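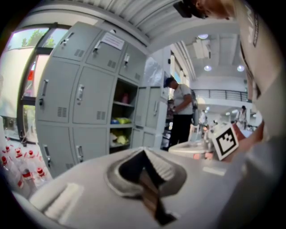

Card held at an angle, black border facing out.

Label stock for bin markers
Storage and Shelving > Printing

ninville_dave
Need to reprint the bin markers for 13 racks. The old ones are 100 gsm office paper and the corners curl by July. Looking at matte polyester from Orkamik or coated card from Mishra. Toner, no inkjet. Any reason to pay for polyester?

pramanik_s
Polyester if anyone wipes the shelves down. Coated card swells at the cut edge and the black border lifts there first. Check your fuser temperature before ordering, thin film will wrap around the roller.

tolvane
Disagree. I have had Mishra card up for six years in a dry stockroom with no lift. The reads that fail are glare, and film is worse for glare than card, matte or not.

pramanik_s
Gloss film, sure. The matte I use reads fine at a steep angle. What was your light source?

tolvane
Overhead tubes, 4 feet above the top shelf. Same scanner for both stocks.

ula_bins
Leave a white margin outside the black border, at least one cell wide. Half the "bad stock" complaints I see are people trimming right up to the black.

ninville_dave
Mine are trimmed to the black. Total run is 1380 markers, so I would like to get this right once.

pramanik_s
Then print one sheet of each and hang them on your worst rack for a month - top shelf, under the tube.

tolvane
Agree with that part. Still buying card.

ninville_dave
Ordered a sample pack of both. Margin fixed in the template.

Shafiq Pramanik (pramanik_s)
Post the fuser setting when you run the film.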